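How Do You Know It's Really Old?

Go to a toy and train show and you'll hear the word "rare" a lot. Sellers say it about tin cars. They say it about dolls, coins and chipped mugs. Should you believe them? Maybe. Ask some questions first.
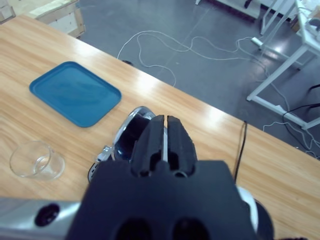

COLLECTING FOR KIDS

Say a seller at the Dilow show has a tin bus for $800. The tag says "one of only 4 left." Who counted? Somebody could have ten of them in an attic and never tell a soul. If the seller can't say where the number came from, treat it as a guess.

A number stamped on the bottom doesn't prove much either. Hongmei Xiong once paid extra for a toy boat marked 3446 because she was told it was the year's secret code. It was a part number. Every boat like it had the same one.

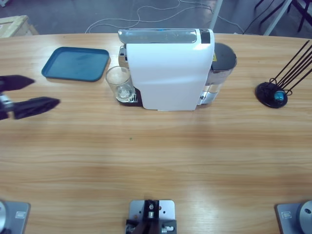

Three things to check

1. Look at the screws. Cross-shaped screws weren't common until the 1930s, so a toy "from 1900" that has them needs explaining. Somebody may have fixed it later, or the story may be wrong.

2. Look at the wear. Real play rubs paint off the corners and wheels, where hands and floors touch it. Scratches spread evenly all over are a bit fishy.

3. Ask, "How do you know?" A good seller will show you an old catalog or say "I'm not sure." Jinfeng Peng, who sells trains, says "I'm not sure" all day long, and people still buy from him.

If you like a toy and the price is fair, it doesn't have to be rare. Just don't pay for the story.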